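Chapter 4
Mineral Fillers in Moulded Plastics

4.1 Why fillers are used

A filler is a finely divided solid added to a polymer before moulding. Chalk, china clay, mica and barytes are the usual choices. Early compounders added them to save resin. Most grades sold today are chosen for their effect on stiffness, shrinkage or surface finish, and some cost more per kilogram than the polymer they replace.

Three properties of the powder matter to the moulder: particle size, particle shape and moisture content. Size is given as a top cut and a median. Shape is given as an aspect ratio, and a plate-like grain stiffens the part more than a round one of the same volume.

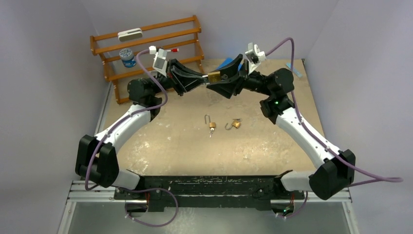 Moisture is the property most often neglected. Calcined clay takes up water from the air after the bag is opened, and the water leaves as steam in the barrel. Silver streaks on the moulded face are the common sign. The Drolora works dries its clay at 100 °C and feeds it to the hopper under a closed lid.

Loading is stated in parts per hundred of resin (phr) or as a percentage by weight. The two are easily confused. A compound with 62 phr of chalk is about 38 per cent chalk by weight.

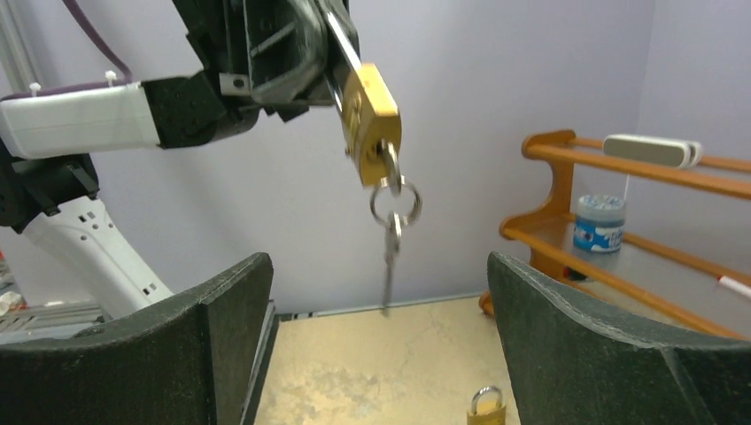
4.2 Surface treatment

Untreated chalk is polar and most polyolefins are not, so the powder tends to clump. Coating the grains with stearic acid lowers the surface energy and lets them separate in the melt. The coating is applied in a heated mixer — dry, without solvent — and the dose follows the surface area of the powder.
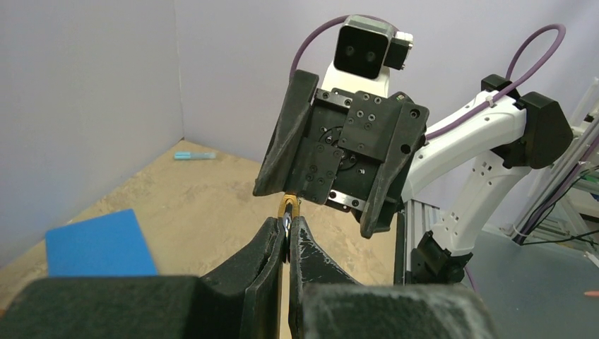 Fig. 4.3 Brass-coloured ring between gripper fingers

Too much acid is as harmful as too little. The excess moves to the surface of the part, where it spoils printing and weakens glued joints. In the Yakubu trials, described in 4.5, a batch of 1,588 kg was rejected for this fault alone.
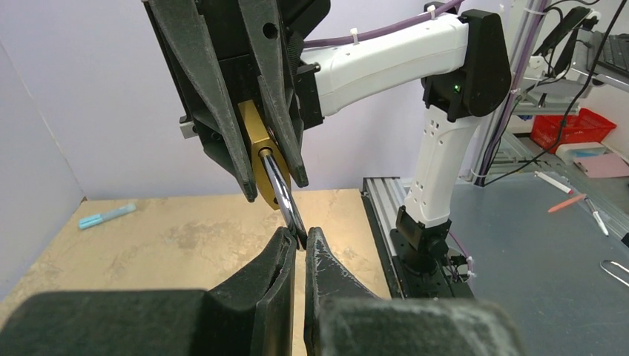

Silanes are preferred for mica and clay, where a chemical bond to the mineral is possible. They are of little use on chalk, which has few sites for them to react with.

Related sections
Chapter 3: Screw Design and Melt Mixing
4.5 The Yakubu Trials
Table 23: Barytes Grades from Niltell and Ellance
Chapter 5: Glass Fibre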